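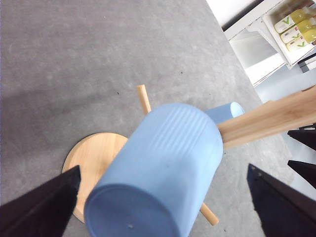 Jeltport schools drop the Monday spelling test

JELTPORT, Wednesday, July 22, 2020 — Children in the Jeltport district will be spared the Monday spelling test when classes resume in August, ending a custom that has spoiled Sunday evenings for longer than the district has kept records of it.

The test moves to Thursday. It also shrinks, from 20 words to nine, a figure the school board reached after two meetings and what the minutes call "a full exchange of views." The views ran to 74 pages.

The change covers grades 2 through 5 at both elementary schools, Bemonness and Tumidar. Older students will carry on as before, misspelling things on whatever day suits them.

Teachers at Bemonness had asked for the switch since last fall, saying that words learned on Friday did not reliably survive the weekend. Tumidar tried Thursday testing for one term and reported better scores, though it also reported that its word list had been made easier at the same time. The board took note of the first report and thanked the school for the second.

Not every parent is pleased. One letter read aloud at the meeting argued that Monday tests build character. It spelled character with one "c."

Under the new plan, word lists go home on Friday as usual and will be posted on Ojo, the district's homework site, for families whose copies fail to make it off the bus. Ojo was down for most of Tuesday — the district expects it back before school starts.

Bonus words will still be offered. Extra credit for them will not.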